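Hand gripper station back up at Skorkik
20 July 2026

The two hand-held grippers on the Wotus bench are running again, and they look great – fresh finger screws, cleaned linkages and a new weekly check to keep them that way. Lensa Adugna rebuilt the finger mounts after over 356 hours of use. "The jaws close square again, and you feel it right away!" she said.

The check takes 10 minutes: close the fingers, look along the seam, open them wide, then try each screw.

On the Wotus bench 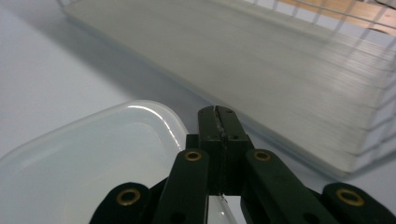
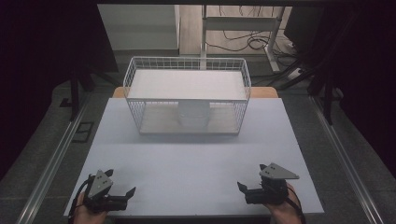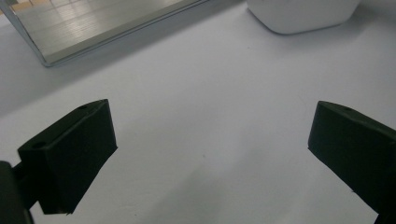

Reading time: 2 min

Gemechu Jemal has the spare fingers and takes bookings for the bench.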